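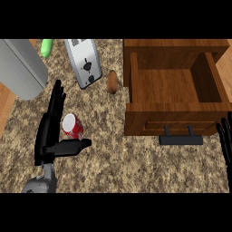 Papers > Home and Everyday Life > Patterned Surfaces in the Kitchen > Section 3

Reading time: 6 min

3. What a Busy Counter Hides

Soledad Alcantara

3.1 Why speckle deserves a section of its own

When we began the Kulbridge household survey, the question about counter pattern was almost an afterthought. It sat near the end of the form, after the items on cupboard height and lighting, and we expected most people to skip it. They wrote in the margins! Of the 526 households that returned the form, a remarkable number used the space beside that question to tell us a story, usually a story about losing something in plain sight. An earring back, a pill, the tiny screw from a pair of glasses, a clear plastic lid. One respondent had spent a whole evening hunting for a contact lens that was lying next to the toaster.

We think these stories point to something that research on kitchens has mostly passed over. There is a good deal of work on how hard, how heat-proof and how easy to wipe a surface is, and much less on how well a person can see what is lying on it. A counter is a background. Nearly everything we prepare, drop or put down for a moment is seen against it, several times a day, often in poor light and with our minds on dinner.

Speckled stone is the most interesting case we know. In a surface such as the granite in Figure 1, beige, tan, brown and dark specks are mixed together, and that range of colors happens to overlap with a large part of what ends up on a kitchen counter: bread crumbs, ground coffee, brown sugar, pepper, onion skin, seeds. A plain white counter makes all of these stand out. A plain dark one hides the pepper and the coffee and shows up the flour. Speckle hides a bit of everything, and it does so unevenly, which made it a delight to study.

Figure 1. Rendered view of a speckled granite countertop with objects on it. The mottled mix of beige, tan, brown and dark specks is the kind of pattern discussed in Sections 3.2 to 3.4.

3.2 The search task

We invited 68 people from the survey to take part in a short search task, held in the teaching kitchen at Kulbridge. Each person stood at a counter on which we placed one of six interchangeable panels. Two were speckled stone, one finer and one coarser. Two were Drilex, a printed sheet with a repeating pattern. One was plain white, and the last was Judwood, a solid timber board with a visible grain. Before each trial the participant turned away while a single small item was placed on the panel. They turned back at a signal and touched the item as soon as they saw it.

The items were a toast crumb, a peppercorn, a grain of uncooked rice, a sunflower seed and a clear bead. We chose them after reading the survey margins, and we are grateful to the people who wrote so freely there. The bead stands in for the many complaints about glass and clear plastic, and it gave us the liveliest sessions of all - people laughed out loud when they found it, sometimes a hand's width from where they had been staring.

Lighting was kept to an ordinary ceiling fixture. We had tried adding a lamp under the wall cupboard in the pilot sessions and found that it changed the task completely. A low light throws a shadow behind even a grain of rice, and on the finer stone that shadow was often seen before the grain. We return to this in Section 5, as it may be the most useful thing in the paper for anyone who already lives with a speckled counter and likes it.

3.3 Grain size matters more than color

We had expected color match to decide the outcome. It does count for something: the toast crumb was slow to find on both stone panels and quick on white, as anyone would guess. The bigger effect, though, came from how the size of the specks compared with the size of the item. On the coarser stone, where a single dark patch could be wider than a peppercorn, people looked straight past the peppercorn when it lay inside a dark patch and found it quickly when it lay on a pale one. On the finer stone the peppercorn was about as large as the specks themselves, and it was slow to find wherever we put it.

Marinho's earlier work on patterned floor tile suggested something of this sort for coins and keys, and we were very happy to see the idea carry over to a surface at waist height. It also helps explain a puzzle in the survey. Owners of coarse stone often described their counter as "good at hiding crumbs," and owners of fine stone said the same, yet only the second group regularly told us about lost objects.

Printed sheet behaved differently again. The Drilex pattern repeats, and several participants noticed the repeat without being told. Once they had, they seemed to search for the break in it. One retired proofreader was so fast at this that we checked her trials twice. Natural stone offers no such help. Its specks never settle into a rhythm, so an extra one has nothing to interrupt.

3.4 How people actually search

We also watched what hands did. On the plain panel most people used their eyes alone. On the fine stone many gave up looking within a few moments and swept the surface with the flat of the palm, feeling for the item, until we reminded them of the instructions. We wish now that we had allowed it! Sweeping is clearly a skill people bring from home, and several described doing it every night before bed: lights low, one hand over the counter, the other cupped below the edge to catch whatever comes along.

This habit has a bearing on cleaning. In the survey, people with speckled counters were more likely to say they wiped "by feel" or "by routine," and people with plain counters to say they wiped when they saw something. We cannot tell from our data which of these leaves a cleaner kitchen, and respondents in both groups were quite sure of their own method. A follow-up with swab samples is planned with the same households, beginning in May, and it will use the same panel types so that the two sets of results can be read side by side.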